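Recording demonstrations by remote control: table clearing into a bag

These steps cover one recording session on a two-arm station with the Ledia leader arms. They assume the followers are already calibrated and the Zoltel recorder is running. If the wrist view lags behind the hand, stop and fix the network before you record anything.

1. Set up the station

Place the open bag beside the table edge so that its mouth is within reach of both arms. Set the items out by hand and change the layout between episodes. Include flat items such as lids and napkins in every layout. They are harder to grasp than cups and the policy needs more examples of them.

2. Match the leader to the follower

Move both leaders to the home pose before you engage the clutch. The software refuses to engage if any joint differs by more than 8 degrees. Do not work around this by raising the limit.

3. Record

Press the left pedal to start. Pick up one item at a time, carry it over the bag, lower it past the rim and open the fingers. Keep a steady speed – fast moves look good on the leader but the follower cuts the corners, and the recorded path will not match the command.

Approach chopsticks across their length, with the fingertips on either side. For a lid lying flat, tilt the wrist and slide one fingertip under the rim. If a grasp fails, open, back off and try again within the same episode. One retry is useful data. After a second failure, end the episode and mark it as a discard.

Press the right pedal when the last item has been released and both arms are clear of the bag. An episode should not run longer than 80 seconds.

4. Check the wrist view

Play back every episode at normal speed. The bag opening should stay visible between or above the fingertips during each release. Ayuba Akolgo's replay script flags dropped frames, but it does not catch a bag that has folded shut.
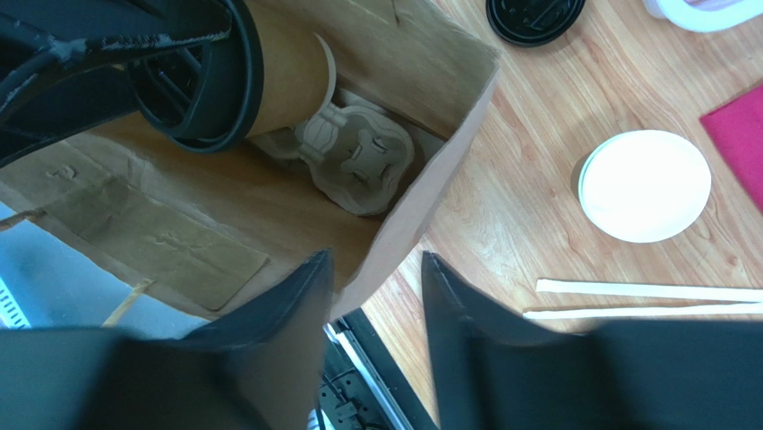 Wrist view over the bag, with the cup and carrier inside and lids, napkin and chopsticks on the table.

5. Save and label

Use the task name, operator initials and layout number. Record in blocks of 25 episodes, then rest the arms and check the finger screws. The first set used for training at Flerkstead had 291 episodes after discards.

Send labeling questions to Shahla Ranjbar.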